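Review: the Clirkley paired hand grippers, after 200 demos

I've been putting off writing this up, partly because I changed my mind about the thing twice. Short version for the impatient: I like it, I'd buy it again, and the cables drive me up the wall.

Some background. Our little group works on learning two-handed tasks from human demonstrations, and until November we did all of it by teleoperation on the arms. It's slow! Lakshmi Amin could get maybe 50 usable cup handoffs out of an afternoon before her patience went, and she's the patient one. With the Clirkley pair you just hold a gripper in each hand, do the task at the table, and train the policy on what the grippers recorded. I got through 200 demos in the time I used to spend on a quarter of that, and my shoulders felt fine afterward.
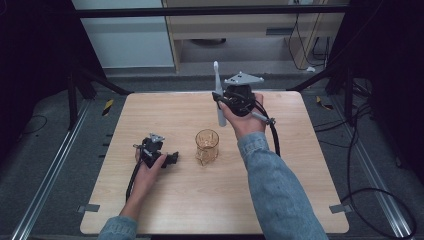

The grip took me a day to get used to. You want to reach with your whole arm, like you would bare-handed, and then the camera sees a big swing and the tracking gets jumpy. Callum Pollock told me to slow down at the turnaround points and keep my wrists quiet, and that fixed most of it (thanks, Callum, you were a little smug about it).

Now the result, which is why I think this review is worth anyone's time. We trained the same policy twice on the same number of demos, one set teleoperated and one set from the hand grippers. The teleop policy finished 9 more trials out of 50. I was pretty bummed. Then Indira Pisharody noticed that nearly all of the extra failures came in the first moments, before either arm had gotten anywhere near the cup. My demos all started with the grippers already close in, so the policy had no clue what to do with a view of plain tabletop. I recorded a short extra batch with wide, lazy starts and most of that gap went away.

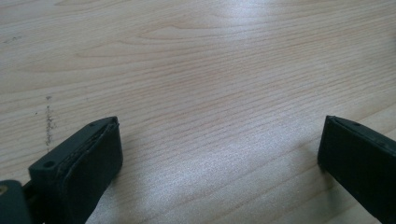
Vol. 4, No. 9

So if you get a pair, vary your starts from day one. The manual has one sentence on it and I skipped right over it.

Gripes: the cables, again. They pull at your wrist just enough to be annoying on long sessions. The calibration routine also wants redoing more often than I'd like. Joar Aasen still prefers his old Zustberg set for fine work, and for tiny parts I'd side with him.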